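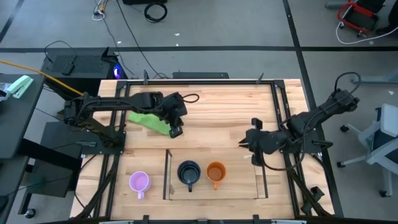

Mandmont Mobile Tools Team

Search the guide Search Clear

Filed under: Developer Guides > Flangate > Test Phones

2 Setting Up a Test Phone

This section covers pairing a phone with the Flangate build server, installing the first debug build, and collecting logs. It applies to phones issued by the team and to personal phones approved for testing. For tablets, use the tablet supplement instead.

The sample app used throughout is Ccori. Any other app in your project list can be substituted once the sample has been installed and run one time.

Last revised Jun 21, 2024 by Yeison Paucar

2.1 Before you start

You need:

- A phone with the screen lock turned on
- A Flangate account with the Tester or Developer role
- A computer with the Flangate desktop tool installed
- A USB cable that carries data
- At least 882 MB of free storage on the phone

Charge-only cables are a frequent cause of failed pairing. If the phone charges but does not show up in the desktop tool, change the cable before changing any settings.

CAUTION: Pairing replaces the phone's existing debug certificate. Apps signed with the old certificate will not update afterward and must be removed and installed again. Data stored by those apps is lost when they are removed.

2.2 Turn on developer options

The names of menus vary between phone makers. The steps below use the wording found on team phones.

1. Open Settings and select About phone.
2. Find Build number. Tap it until the message "Developer options on" is shown.
3. Enter the screen lock code if asked.
4. Return to the main Settings list and open Developer options.
5. Turn on USB debugging.
6. Leave Wireless debugging off. It is turned on later, in 2.6, and only if you need it.

Note: On phones under company management, Developer options may be grayed out. Send the phone's serial number to Yolanda Paucar and wait for the policy to be changed. Restarting the phone does not speed this up, but the phone has to be online to receive the new policy.

2.3 Pair the phone

1. Start the desktop tool and sign in.
2. Select Devices, then Add device.
3. Connect the phone to the computer with the USB cable.
4. Unlock the phone. A prompt shows the computer's key fingerprint.
5. Compare the fingerprint on the phone with the one in the desktop tool. If they match, tap Allow. If they do not match, tap Cancel and disconnect the cable.
6. In the desktop tool, type a name for the phone. Letters, numbers, and hyphens are accepted. Spaces are not.
7. Select Pair.

The status changes from Waiting to Paired. If it stays at Waiting for more than 30 seconds, disconnect the cable, select Cancel, and repeat from step 2.

Do not select "Always allow from this computer" on a shared workstation. 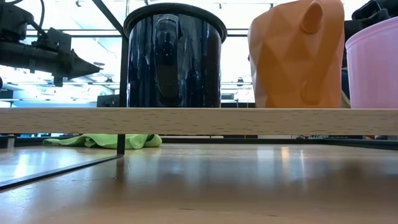

What happens to the pairing if the phone is reset?

A factory reset erases the phone's half of the pairing. The server still lists the old entry, so delete it under Devices and then pair the phone again as described in 2.3. The same device name can be used.

2.4 Install the first build

1. In the desktop tool, select Projects, then Ccori.
2. Open the Builds tab. Builds are listed with the newest on top.
3. Choose a build marked Debug. Builds marked Release cannot be installed by this method.
4. Select Install, then choose the phone by the name given in 2.3.
5. Keep the phone unlocked until the transfer bar closes.
6. On the phone, open Ccori and accept the notification request.
7. Check that the build number at the bottom of the start screen matches the number in the Builds tab.

If the two numbers are different, an older copy is still on the phone. Remove it and repeat from step 4. Clearing the app's cache is not enough.

Note: A debug build stops opening 30 days after it was compiled. The count starts from the compile date shown in the Builds tab, whatever day it was installed. Install a newer build to continue testing.

2.5 Collect logs

Logging is off by default. Turn it on before reproducing a fault.

1. In Ccori, open the side menu and select Diagnostics.
2. Set Log level to Detailed.
3. Close the app fully and open it again.
4. Reproduce the fault.
5. Return to Diagnostics and select Save log.
6. Connect the phone to the computer. In the desktop tool, select Logs, then Pull.
7. Attach the log to the fault report. Do not paste its contents into the report body.
8. Set Log level back to Normal.

CAUTION: Detailed logs contain the account name and the addresses of every server contacted. Review the log before sending it to anyone outside the project.

Logs are kept on the phone until the app is removed. They are not copied to the server unless you pull them.

2.6 Wireless installation (optional)

Wireless installation works only after a phone has been paired by cable. Phone and computer must be on the same network. The guest network blocks device discovery and cannot be used.

1. On the phone, open Developer options and turn on Wireless debugging.
2. In the desktop tool, select the phone and choose Connect over Wi-Fi.
3. Type the six-digit code shown on the phone.
4. Disconnect the cable when the status reads Paired (wireless).

The connection drops when the phone changes networks or restarts. Repeat the steps to restore it. The cable pairing is not affected.

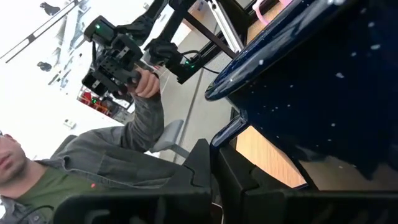

Fig. 3. Handheld device with green LED lit.

2.7 Error messages

Error 319, certificate rejected: The clock on the phone is wrong or the debug certificate has been replaced. Set the clock to automatic. If the error comes back, remove the phone under Devices and pair it again.

"Device offline": The phone is locked or USB debugging was turned off by a system update. Unlock the phone and check 2.2, step 5.

"Not enough space": Free up storage and select Retry. A partial transfer is deleted automatically.

"Role not permitted": The account has the Viewer role. Project owners can change roles under Projects, then Members.

"Unknown build type": The desktop tool is older than the server. Update the tool. Versions released before August must be uninstalled first, as the updater in those versions does not recognize the Cemar signing key.

For errors not listed, save the log as described in 2.5 and open a report under Flangate, Test Phones. Include the phone model, the system version, and the build number.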